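The Night Shift

My mother thinks I have a glamorous job. I work nights at Venter, and what I do at Venter is sit on a stool and watch a robot arm try to do the dishes.

The arm is a Skotero. It cost the company more than I make in a year, and they got it 2 for the price of one and a half, so there's another one in a crate by the loading door that I'm told is mine to look after as well, once somebody signs something. My one is called Muneo. That's the name of the software, but it's stuck to the arm, and now I say good evening to it when I come in (it's only manners!).

The job on the sheet tonight was the same as every night since June. Pick up the round thing. Turn it over. Put it down somewhere sensible. My niece could do that at three, with a cookie in the other hand. The sheet wanted 500 tries by morning, and by the time my coffee ran out we had done 33.
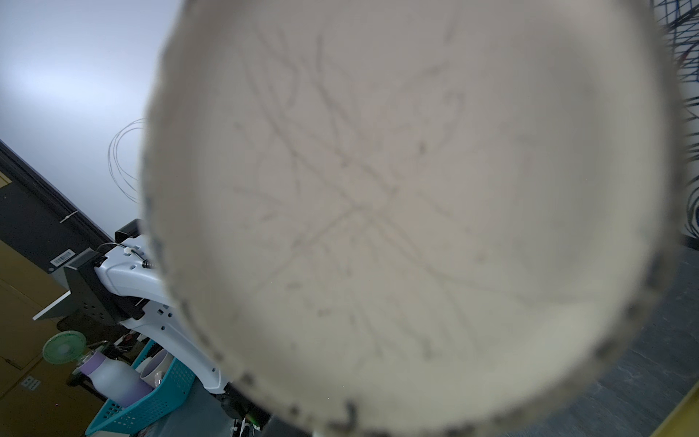 "You're squeezing," I told it.

Muneo stopped, the way it does, and had a little think. I always feel bad during the thinks. I've had jobs where somebody stood behind me with a clipboard while I worked out which way up a thing went, and I didn't care for it either.

My sister keeps asking when she can get one. She has four kids and a sink you can't see the bottom of, and she saw some ad where the arm empties a whole dishwasher to piano music. Navomix will rent you one for $3,750 a month, and I said Carol's-kitchen money, that's what that is, you could buy Carol's whole kitchen. There isn't even a Carol. It's just what we say in my family when something costs too much.

What I didn't tell her is that it might be worth it for the company. Around three in the morning the building gets so quiet that you start talking, and I've told that arm things I never told my ex-husband. It knows about the car. It knows what I really did with the deposit.

Try 34 went sideways. On 35 it turned the thing over, slow as a man getting out of a bath, and set it down, and I was halfway off my stool cheering before it picked it right back up again and held it out at me.

I looked at the sheet. The sheet didn't have a box for that.

"Is that for me?" I said.

It waited. So I put my cup down and took the other side.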